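Orkholm Two-Arm Recording Station, tabletop model

You have a learning system that wants examples, and you have a person willing to supply them by hand. The Orkholm is the table in between. It records what each arm's own camera sees alongside a fixed view of the workspace, so your model can study a drawer from the angle that matters.

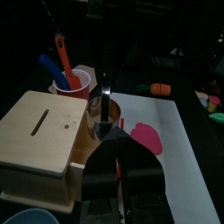
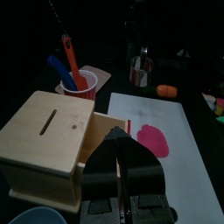
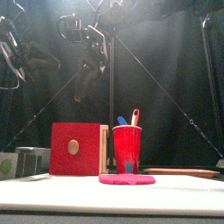
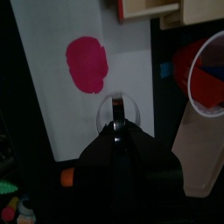 Wrist cameras and the fixed camera, same table, same props.

What you get: two arms, matching grippers, the cameras, a white-topped table, a black curtain, and the recording software. Props are sold separately as the Nasution Kitchen Set, or you can raid your own kitchen and a toy box, as most labs do by the second week.

Recording

Each attempt is saved as one episode, with every camera on the same clock. Press the pedal to start, press it again to stop. A long press bins the episode, and it is the best-loved feature we have ever shipped. Failed attempts can be kept and tagged if your training recipe wants them. Operators tend to produce a generous supply.

The drive that comes in the box holds 500 episodes at the default settings. When it gets close to full, the software says so in yellow, then in red, then stops being polite and refuses to record.

Our longest-running customer site has 3,267 episodes of tidying on file. Kimutai Bakilana, who supervised the lot, asked us for a more comfortable stool. The stool is now an option (see Extras).

Setting up

Allow 4 hours for the first install, including the part where you look for the hex key. Calibration runs on its own after that. Please don't move the table once it's done. If you have moved the table, run calibration again and we'll say no more about it.

Extras

Vanex padded stool, adjustable
Spare finger set
Second foot pedal, for teams that can't share
Plonov export add-on, for splitting and labeling episodes in bulk

Lead time

Orders placed now ship in September. For quotes and bulk pricing write to Grethe Eyvindsson in sales. For questions that begin "is it supposed to make that noise," go straight to Kedir Yilma in support.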